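About Memard

Memard handles room turnover for furnished rentals in Grekport and Tarnetti. We opened in January with 20 rooms under contract and now service 82.

Each visit follows a fixed order: trash, bed, surfaces, floor. Wastebaskets are emptied first — loose wrappers and bags on rugs go in before the bin leaves the room. Bedding is changed next. Floors are done last, working toward the door.

Requests go through the Swai booking form.

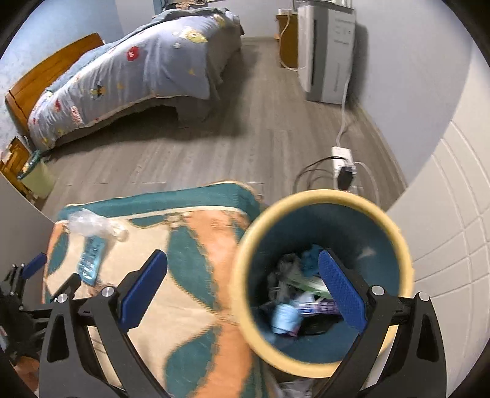
Bedroom wastebasket with paper or cloth, a wrapper and a light blue cup.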